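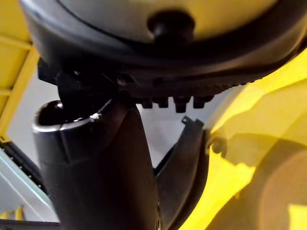
*Dark grey housing with round black knob.*

**Drasten: Technical Editor, Assembly and Service Documentation (part-time, fixed term)**

Posted February 6, 2025. Reference 105.

Drasten writes and maintains printed and online instructions for manufacturers of small household equipment. We are hiring one editor to work on the Musex manual set, a group of 52 documents covering assembly, routine care, parts replacement and end-of-life disassembly. The source text is in English. Translation is handled by Fusari under a separate contract and is not part of this job.

The position is 34 hours per week, based at our Trujillo office, with up to two days per week from home after the first month. The contract runs through the end of October and may be extended by written agreement.

## Scope of work

The manual set was written over several years by different authors. Terms are inconsistent: the same part may be a "cover," a "hood" or a "shell" depending on the document, and torque values appear in three different formats. The editor will bring all 52 documents into line with the house style guide, version 4.

Main duties:

- Edit procedures so that each numbered step contains one action.
- Check part names and part numbers against the current parts list.
- Move warnings ahead of the step they apply to. At present 46 warnings follow the step.
- Maintain the term list and log every change sent to Fusari.
- Sit in on trial readings, in which a person with no prior knowledge of the product follows the draft, and record where they stop, go back or guess.

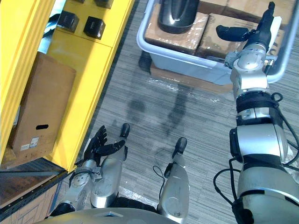
Trial readings take place every second week and last a full morning. The editor does not speak during the reading. Notes are written up the same day and filed with the draft, including the version number and the step at which each problem occurred. Changes that affect a safety notice go to Adoración Iglesias, head of documentation, for sign-off before release.

Layout and illustration are done by others. The editor marks callouts on drawings but is not expected to produce them.

## Requirements

- Three years of editing procedural or service documentation. Marketing copy does not count toward this.
- Native or near-native written English, American usage.
- Working knowledge of structured authoring — DITA preferred, other XML-based systems accepted.
- Ability to read an exploded view and a bill of materials.
- Enough Spanish to take part in office meetings.

Useful but not required: experience with controlled language, experience preparing text for translation, and familiarity with version control from the command line.
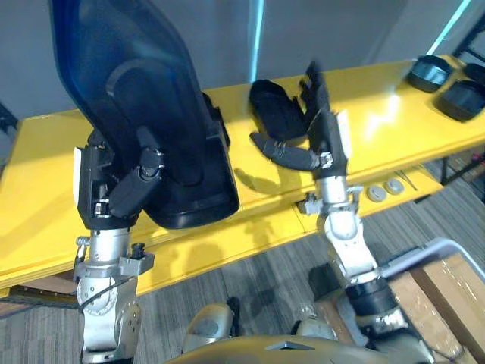

## Pay and conditions

Pay follows grade 5 of the company scale, which is sent to all applicants who reach the interview stage. Vacation accrues from the first day. A laptop and one external monitor are supplied; a second monitor is available on request. Travel to the office is not reimbursed.

## How to apply

Send the following as a single PDF to Noelia Vallejo in personnel, quoting the reference above:

1. A résumé of no more than two pages.
2. One edited sample, before and after, with client names removed if necessary. Between two and four pages is enough.
3. A short statement of your available start date and notice period.

Cover letters are optional. Applicants on the shortlist will be given an editing test lasting 90 minutes, done on site or remotely. The test uses a retired procedure and the result is not used in production. Interviews are held with Noelia Vallejo and Adoración Iglesias and take less than an hour.

Applications are read in order of arrival — the posting closes when the position is filled. Agencies are asked not to respond.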